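Trip Reports / Club Newsletter

The Long Way Around Cudari Ridge

Regular readers will remember that in the last newsletter I promised an account of our traverse of Cudari Ridge. What follows is an account of our near-traverse of Cudari Ridge, plus a good deal of walking in a valley we hadn't planned to visit.

The plan was Josué Queiroz's, and on paper it was a lovely one. Leave the cars at Camargo before dawn, climb to the north shoulder, follow the crest over all four tops, and drop down to the hut at Paltis in time for soup. Josué had drawn it up with split times and a column headed "margin." The margin was 25 minutes. I'd like that remembered.

We were five: Josué, Raíssa Lins, Ronaldo Cordeiro, Halima Odukoya and me. Ronaldo had a new pack, bought for its lightness, into which he had put everything he used to carry in the old heavy one plus a stovetop coffee maker. Halima had done the ridge before, in the other direction and in fog, so she knew it intimately and had never seen it.

The climb to the shoulder went well. It's 852 meters of it, mostly grass, then a long tilted field of the kind of rock that waits until you've put your full weight on it. We reached the top a few minutes ahead of the column, and Josué was unbearable for the next half hour.

From the shoulder you can see the whole ridge laid out, and it looks like a pleasant stroll with a few bumps. The first bump took us an hour. There's a notch just past the first summit that the old guidebook describes as "amusing," and we stood looking into it for some time without anyone laughing. Raíssa went down first, talked the rest of us through it, and then stood at the bottom holding Ronaldo's pack, which he had lowered on a sling with the coffee maker ringing off the rock like a church bell.
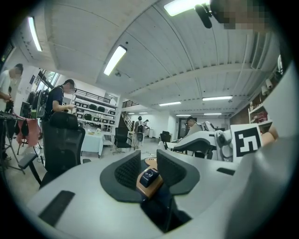 The second top is the high point, 2942 meters according to the map and somewhat more according to my knees. We ate lunch out of the wind. Halima had brought dumplings. I had brought a bag of trail mix from which, over several previous trips, everything good had already been picked, leaving a kind of raisin gravel. Nobody would trade.

It was while we were packing up that Raíssa pointed out the cloud. It was a small cloud, sitting over Paltis and minding its own business, and we all agreed it was nothing to worry about. By the third top it was a medium-sized cloud and had brought friends. Josué looked at his column. Halima looked at Josué. There was one distant grumble, of the sort you can tell yourself is an airplane, and then a second one that you couldn't.

So we bailed. I want to be clear that it was a good decision, quickly made, and that I would make it again. I also want to be clear that the gully we went down was horrible. It drops into the Briltness valley, on the wrong side of the ridge from the hut, the soup and the cars. There's a path marked on the map. There may once have been a path on the ground as well, but the alders have had it. For two hours we swam downhill. I lost a gaiter, and Ronaldo lost his temper with a particular branch and had to be given some raisins.

The rain caught us at the river, naturally, at the one spot with no trees. From there it was a jeep track all the way down to the Briltness road, flat and straight and very long, with Josué walking out in front and the rest of us not mentioning margins.

Jailson Conceição, who had been waiting at the hut to cook for us, drove the whole way around to fetch us when Raíssa finally got a signal. He brought the soup with him in the big pot, wedged between two spare tires. We ate it standing in the road, from mugs, and I've had worse dinners at places with tablecloths.

Some notes for anyone planning the same thing. There's no water on the crest, so carry all you'll need. A short rope is worth its weight for the notch. If you must bail, do it before the third top, where there's an easier spur on the Camargo side that we walked straight past. And treat any time marked "margin" as fiction.

The fourth top is still up there. We're going back for it in June, and Ronaldo says the coffee maker is coming.

Comments (4)

Marmot_Meg
I did that alder descent years ago and I'm still finding leaves in my sleeping bag. Was the path any better on the river side?

Josué Q.
For the record, we were on schedule until lunch. The column was fine.

Halima O.
The column was not fine.

tentpeg
Is the June trip open to members who've only done day hikes? I can carry the coffee maker.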